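I moved to Sistuvik in June, and I want to write a few posts on what I learned about the deposit on bottles and cans. In my old town we had no such thing, so I made every mistake.

First mistake: I crushed them. At home my father always stepped on a can to save space in the bag. The machine at the shop needs to read the code on the side, so it gave all mine back to me.

Second mistake: I went on a Saturday-type hour, when everybody is there with big sacks. Now I go early in the morning and I am finished before my coffee is cold.

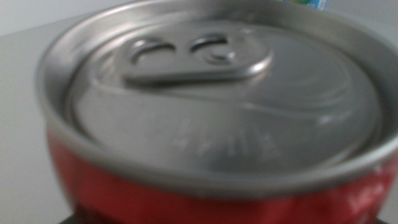
Siham Filali · 1 January 2020

A can is worth very little alone, so I threw them away the first weeks. Then my neighbour Åsmund Westerberg showed me his notebook. He writes down every receipt, and last year he returned 2335 pieces. He collects for the whole staircase, I should add.

My own number is more modest – 192 since the summer. I keep them in a bag behind the kitchen door and rinse them a little, otherwise it smells.

One question I still have. Cans bought abroad are refused, but the metal is the same, no? Omid Kiani wrote to me that they go in the metal container behind the library. Can somebody confirm this?

Also, please check the date on your receipt. I found two old ones in my winter coat and the shop did not accept them any more.

Recent posts
Which bus goes to Cendberg on holidays?
My first winter tyres, 36 questions
Bread that does not need kneading
Looking for a used desk in Sistuvik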